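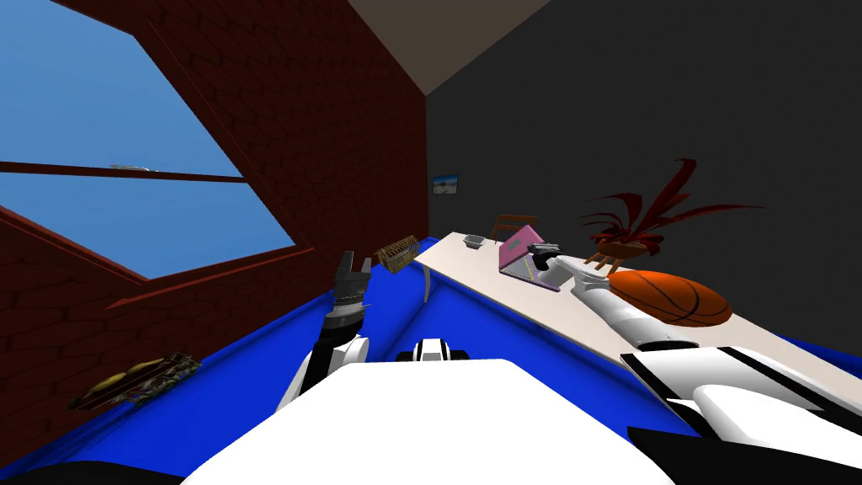 **Can I use this word list to settle a Scrabble argument?**
Only if everyone at the table agreed to it before the tiles came out. It was put together for crossword setters, who have looser morals.

# Zundon word list

Zundon is a plain text list of words and phrases for people who make crosswords. It began as the contents of one shoebox of index cards, typed up over a July that had better uses. The current version is dated 25 December 2020, which tells you how the holidays went.

## What's in it

- `zundon.txt`: the main list, one entry per line, with a score after a semicolon
- `joneo.txt`: 900 phrases of two or more words, spaces removed
- `gandach.txt`: entries I never want to see in a grid again, kept so you can subtract them

Everything is uppercase with no accents or hyphens. Apostrophes are gone too, so WELL and WE'LL share a line and a score, and have learned to live together.

## Scores

Scores run from 2 to 90. A 90 is a word you'd build a corner around. Anything under 27 is glue: Roman numerals, partial phrases, rivers that exist mainly in puzzles. I gave OLEO a 2 and would go lower if the format allowed it.

The scores are one person's taste. If you love opera you'll think I've been unfair to ARIA, and I have. It's a perfectly good word that has simply been to too many parties.

## Using it

Most grid-filling programs will take the files as they are. Set your minimum score to 27 for a first pass, then lower it slowly and with a sense of shame.

To drop the bad entries on the command line:

```
grep -vxFf gandach.txt zundon.txt > clean.txt
```

The lines have to match exactly, score included. If you change a score in one file, change it in the other.

## Known problems

- British spellings wander in. COLOUR is there, HONOUR isn't.
- Plurals of abstract nouns were added in a weak moment.
- Sports coverage stops at baseball, and old baseball at that.
- Names are thin. NGUYEN went in only after a reader pointed out that I had three spellings of TSAR.

## Changes and complaints

Send corrections as a patch, one entry per line, sorted. Requests to raise the score of your own surname will be read with interest.

Free to use, in puzzles you sell or puzzles you don't. A credit is nice but not required.

Hollis Ferreira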